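Reporting Delays in Residential Burglary Cases: A Review of Police Log Entries in Lirnley

Submitted by Hanna Grabowska and Igor Marciniak
Department of Criminal Justice, Kavden College
February 28, 2018

1. Purpose

This report examines the time between the discovery of a residential burglary and the first call to police in the city of Lirnley. The project was carried out for the course Research Methods in Public Safety under the supervision of the department. Its aim was to determine whether late reports are linked to the type of property taken and to the type of home entered.

2. Source Material

The Lirnley Police Department publishes a daily log of calls for service. The log lists the time of each call, the block on which the event took place, and a short statement of the complaint. The authors reviewed 2,000 log entries and identified 400 that concerned burglary of a house, apartment, or attached garage. Entries that were later reclassified as trespass or civil disputes were removed before this total was reached.

Names of residents do not appear in the log, and no attempt was made to identify them. Street numbers were deleted from the working file.
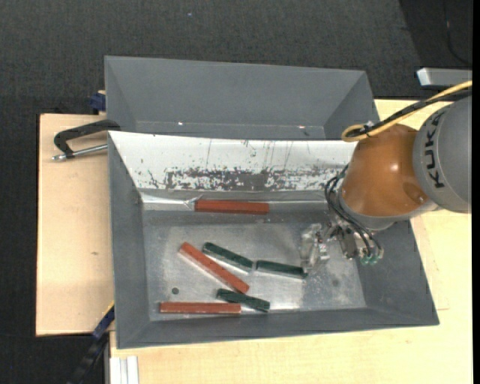 3. Method

Each entry was coded by both authors separately. A report was treated as late when the caller stated that the burglary had been discovered more than 10 hours before the call. Where the two codes differed, the entry was read again and a joint decision was recorded. Entries in which the caller gave no time of discovery were placed in a separate group and were not used in the comparison.

The Jakubowski scale, introduced in the second unit of the course, was used to rank the loss reported by the caller. The scale has five levels. Level 2 covers tools, bicycles, and small household goods.

4. Findings

Late reports were most frequent at Level 2 and for entries involving garages. Calls concerning occupied apartments were usually made soon after discovery. In the Ornero district, several callers stated that they had first contacted a landlord or building manager and had been told to wait for a reply.

Forced entry was mentioned less often in late reports. The log does not show whether this reflects the events themselves or the way in which dispatchers summarized older complaints.

5. Limits of the Study

The log records only what was said at the time of the call. Burglaries that were never reported are absent, and the outcome of each case is unknown. The findings should not be applied to other cities without further study.

6. Further Work

A request for dispatch summaries covering the Ornero district will be filed in March. The coding sheet is held by the department office and may be consulted by students enrolled in the course.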